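Table Setting Notes: Cutlery, Tray and Drying Panel
README for the Veltetow collection, Diltthorpe kitchen group
Last changed 12/7/25

What this is

This collection is about laying and clearing a small table. It has pictures of cutlery, trays and some other table things, together with written notes for each object. We made it for people who study how everyday objects are named, placed and put in order at home. The first part was planned in January and the notes were written later, so in a few places the notes are longer than the plan asked for.

The collection holds 417 note records. Each record belongs to one object or to one pair of objects, for example a fork and the tray under it. The records were written by Golshifteh Tabrizi and checked by Torben Nolte. Where the two did not agree, both versions are kept and the field "agreed" says no.

The files

notes.csv has one line for each record.
objects.csv has one line for each object, with its short name.
words.txt is the list of words we allow for materials, colors and positions.
pictures is the folder with the pictures.
changes.txt tells what was corrected and by whom.

All text files are UTF-8. The separator is a semicolon, because many notes contain commas. Please check this setting before you open notes.csv in a spreadsheet program. We had one report where every note was broken into four columns.

Fields in notes.csv

record: the number of the record
object: short name, must exist in objects.csv
second_object: short name or empty
position: one word or two words from words.txt
note: free text, maximum 800 characters
agreed: yes or no
writer: GT or TN

The limit of 800 characters is a hard one. If a note is longer, the checking script stops and writes the record number. It does not shorten the text by itself.

The table setting

The table part of the collection uses a white tabletop. The main object is a wooden tray with rounded corners, and most records in this part speak about what is on the tray, above the tray or next to it. A fork with a brown handle and metal tines is used in many of the records. Its short name is fork_brown.
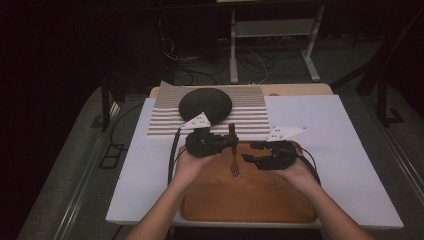

Fork held nearly upright, tines toward the wooden tray. Ribbed white panel behind.

For a fork in this position we write "above" and never "on". In the first version we allowed "on" also when the fork was held over the tray, and this gave many wrong records. The rule now is that "on" needs contact which the writer can see. If the contact is hidden, the writer uses "above or on", and this is one of the allowed values in words.txt.

The direction of a fork is given by its tines. "Tines down" means they point to the tray or the table. "Handle down" is the opposite. For a fork that lies flat we give the side of the tray to which the tines point, as seen by the person who sits at the near side. Left and right are always from this person. If you are used to left and right from the side of a guest who sits opposite, you will need to turn them.

The ribbed panel has the short name panel_ribbed. In our Diltthorpe word list it was first called "drying panel", and this name is still in the title of this README. We do not claim that something was dried on it. The dark dome-shaped object on its left portion is dome_dark. Torben wanted to call it a bowl turned over, Golshifteh did not want this, so the name says only the shape and the tone. Please keep it so if you add records. A name in objects.csv should not say more than the pictures say.

The flat white sheet to the right of the panel is sheet_white. It has few records and it can be left out if you only need the tableware.

The tray

The tray has its own group of records because it gave us the most questions. Its short name is tray_wood. The word "wood" stands here for the look of the surface. We know that a pattern of wood can be printed, and we did not cut or scratch the tray to find out. The field for material therefore has the value "wood look". Users who search for "wood" will find it, and users who need certain information about the material should not use this field.

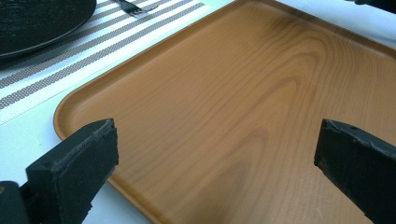
tray_wood: low raised rim, rounded corner and oval grain figure.

For color we use "orange-brown" in all records of the tray. The color changes a little with the light. At the rim it is brighter and in other places it is darker, and some writers would say honey or tan. We decided to have one word for the whole object, because in the test round the same tray had five different colors and searching was not possible. If you want to describe the lighter and darker bands, please do it in the free note.

The grain is useful when you must say where a thing is on the tray. The nested ovals are easy to find, so a note can say "near the ovals" or "on the straight grain". These two expressions are in words.txt. They work only for this tray. For the other trays from Carrasco and Gradel (these are our names for the two other kitchens) please use only corners and sides.

The rim is a part of the tray. An object that leans on the rim is "on" the tray, also when its longer part is outside. The corner names are near left, near right, far left and far right. Do not use "top" and "bottom" for the tray, we found that readers understand them in 2 ways.

How the notes were checked

Torben read the notes together with the pictures. He did not see the first version of the note until he had written the object name and position himself. After this he compared them. 45 records still have "agreed" set to no. The biggest part of these is about the words "near" and "next to". We tried to write a rule for them with a distance in finger widths, but it was slow to use and we took it out again.

Spelling was corrected only in objects.csv and words.txt. The free notes are kept as they were written, with small mistakes. Please do not send us corrections for grammar in the notes. Corrections for facts are very welcome.

Known problems

The short name fork_brown is spelled fork_brwn in several older records. The script accepts both.

There are no records for glasses.

Some notes speak of "the plate" when they mean the tray. This comes from the first word list. We correct them when we find them.

The value "above or on" is used too often in the Gradel part and should be read with care.

Adding records

Take the next free record number, also if there are gaps before it. Write the object name, then the position, and write the note last. Look in words.txt before you make a new word. If you really need a new word, write it in changes.txt with one sentence which tells what it means, and wait until one of us has answered.

When you mention this collection, please write "Veltetow table notes, Tabrizi and Nolte" and give the date from the top of this file, so that others can know which version you had.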